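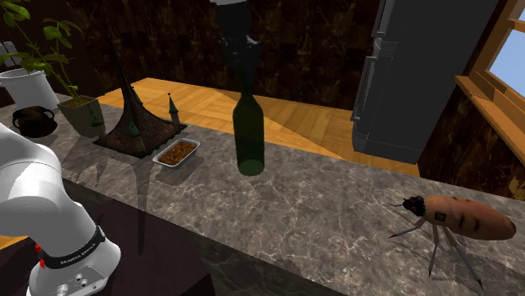
Tree Stand and Bait Site Check – Histham Lease, Spring Bear Season

Checked by: Merle Bright
Second person on site: Shufen Xia
Date: 3 April 2024
Stands on the lease: Ornero, Faulkner, Anico

1. Ladder stand, Ornero
Ladder sections pinned: OK
Ratchet straps: REPLACE
Seat and platform welds: OK
Shooting rail: OK
Comments: The top strap has been chewed by squirrels and the lower one is faded and stiff. Both were new last March. Don't climb this stand until they are changed. The ladder leans a little to the left on the soft ground, so I put a flat rock under that foot. Check it again after a good rain.

2. Hang-on stand, Faulkner
Chain and cable: OK
Platform cables: OK, light surface rust
Climbing sticks: third one up is loose
Lifeline from ground to stand: OK
Comments: Tree is a live spruce and still sound. It has put on some growth and the chain was tight, so we backed it off one link. Shufen tightened the third stick but wasn't happy with it. The buckle slips under weight. I have marked it with orange tape and it needs a new strap before opening day. Platform is 10 feet up.

3. Ground blind, Anico
Frame and poles: one pole split
Tie-downs: OK
Clear view to bait: NEEDS WORK
Chair: OK
Comments: Snow load split the rear pole. It is taped for now. Two alders have come down across the shooting lane and will need a saw. We only had a hand saw along and left them.

4. Bait barrels
Chained to tree: all OK
Signs posted and readable: Faulkner sign missing
Old bait and trash removed: done
Comments: The barrel at Ornero had been rolled to the end of its chain, but the lid held.

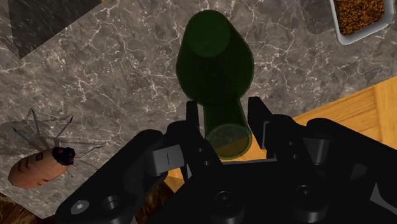 The other two hadn't been touched. There was fresh scat on the trail below Anico, so something is already up and moving. Fill nothing until the permit number is on every sign.

5. Harnesses and haul lines
Full-body harnesses: two OK, one thrown out
Haul lines: OK
Comments: The old green harness was past the date on its tag and I cut it up so it won't end up back in the truck. Haul lines are for unloaded guns only – same rule as every year.

6. Access and emergency
Trail to road passable: yes, muddy at the creek
Phone signal: Ornero only
First aid kit: restocked
Comments: It is 353 yards from the Anico blind to the truck, most of it uphill. Allow extra time if you are packing meat out. Leave a note on the dash saying which stand you are in and when you expect to be back.

Still to do before anyone hunts
– New straps for the Ornero ladder
– Strap for the third climbing stick at Faulkner
– Saw out the alders at Anico and replace the rear pole
– New sign for the Faulkner barrel

Initial next to each item when it is finished and put the sheet back in the box by the gate.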